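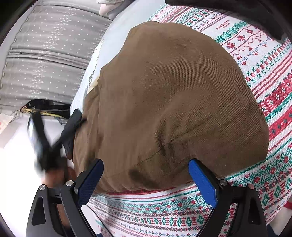
Informe de avance, segundo periodo
Proyecto Edora: buenas prácticas para la manipulación de prendas con pinzas de mano
Para: Sabine Brandes, Fundación Stamik
De: Ruba Awad, coordinación
Fecha: 27/5/19

Estimada Sabine:

Cerramos el periodo con mucho más de lo que esperábamos en septiembre. La guía de buenas prácticas tiene ya un borrador completo, lo están usando en casas reales personas que no participaron en su redacción, ¡y lo están usando bien! Llevamos 641 sesiones registradas según las normas nuevas. De ellas, 80 pasaron por una segunda revisión a cargo de Dima Tannous, que trabajó sin ver las notas de la primera.

1. Estado de la guía

El borrador tiene seis capítulos: preparación del espacio, seguridad de la persona, manejo de la prenda, criterios de validez, privacidad del hogar y archivo. Los cuatro primeros están cerrados. El de privacidad espera los comentarios de Vulis, que nos prometió una lectura jurídica, y el de archivo cambió dos veces porque cambiamos de servidor (asunto resuelto, véase el punto 4).

El capítulo que más nos entusiasma es el tercero. Al empezar teníamos una sola regla para toda la ropa, «coger por el borde», y con tejidos gruesos se quedaba corta. Ahora distinguimos entre prenda extendida, prenda doblada y prenda amontonada, y para cada estado se indica dónde conviene apoyar las almohadillas y cuánta tela debe quedar entre los dedos antes de levantar. Karim Kassab redactó esa parte después de pasar semanas doblando forros polares sobre camas ajenas, y se nota.

2. Reglas que ya se aplican

Las pinzas se abren del todo antes de acercarse a la tela.
No se tira de una costura ni de una cremallera para desplegar la prenda.
Si trabajan dos pinzas a la vez, una sujeta y la otra mueve; el cambio de papel se hace con las dos quietas.
Los cables que estén junto a la superficie de trabajo se apartan o se anotan en la ficha.
La ropa de cama se deja como la tiene la familia. Queremos colchas con dibujo, flecos y cojines, porque una guía probada solo sobre mesas lisas no serviría en un dormitorio.
Un doblado imperfecto es válido si se ha hecho sin ayuda de los dedos. Se archiva con su calificación y no se repite para que quede bonito.

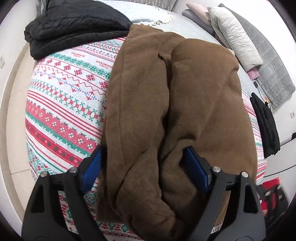

¿Cuándo se da por terminada una sesión de doblado?
Cuando la prenda está apoyada, las dos pinzas se han abierto y se han retirado de la tela, y pasan cinco segundos sin contacto. Si la prenda se desdobla sola en ese tiempo, la sesión sigue siendo válida y se marca como «no estable».

3. Qué hemos aprendido de la segunda revisión

Las discrepancias entre revisores se concentraron casi todas en la misma pregunta: qué se considera un agarre. Había quien contaba cualquier roce de la almohadilla y quien exigía que la tela se levantara. La definición nueva pide presión por ambos lados, con o sin levantamiento. Dima Najjar preparó una hoja de casos dudosos, con mangas atrapadas a medias y pliegues que se escapan, y desde que circula las reuniones de calibración duran la mitad. Es una hoja estupenda y proponemos publicarla como anexo.

También corregimos un error nuestro. La primera ficha no preguntaba por el tipo de tejido, y eso dificulta comparar las sesiones más antiguas. Las estamos completando a mano.

4. Pendiente y riesgos

El traslado al servidor de Buckley terminó sin pérdidas, aunque nos retrasó la traducción al inglés, que todavía no ha empezado. Nos faltan hogares con espacios pequeños, donde la postura de quien maneja las pinzas es peor y el capítulo de seguridad se pone a prueba de verdad. Tenemos dos direcciones apalabradas.

5. Lo que pedimos

Autorización para pasar a la partida de traducción lo que no se gastó en desplazamientos, y el visto bueno para publicar el anexo de casos dudosos antes que la guía completa. Karim puede enseñarte el procedimiento con pinzas en mano cuando te venga bien; en una tarde se aprende, y engancha.

Un saludo muy cordial,
Ruba Awad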